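Chapter 4
Travelers' Accounts in Local Newspapers

Before there were guidebooks for most country districts, there were letters to the editor. A reader who had spent a week away would write up the trip and send it to the local paper, which was usually glad to fill a column. This chapter looks at how such accounts were written, what they can tell a local historian, and where they mislead.

We will work mainly with one account, a journey by buggy from Bloxham to the falls at Sakby, a distance of 60 miles by the road then in use. The writer signed only with initials. Mervyn Mottram, who indexed the Kustbridge papers, traced 467 travel letters of this type, and fewer than 100 carry a full name.

Distances in these letters are mostly reliable, as they were taken from mileposts. Heights are not. The Sakby writer gives the falls a drop of 3,000 feet, a figure no later survey supports. Meals and lodgings get a good deal of space, and the cost of horse feed is often given to the penny.

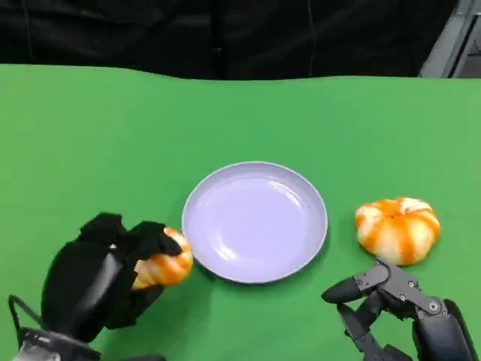
4.1 Who Wrote the Letters

Most of the writers were schoolteachers, clergy, and shopkeepers. They traveled in July, when the schools were closed, or after harvest. Few farm workers appear among them, and when women wrote, the paper often printed the letter under a husband's name. Kirsty Greenwood found several cases of this in the Gillelari district by comparing the printed letters with family diaries.

Read the Sakby letter in full before going on to Section 4.2. Mark each place name as you come to it, and note whether the writer saw the place or only heard of it from someone along the road.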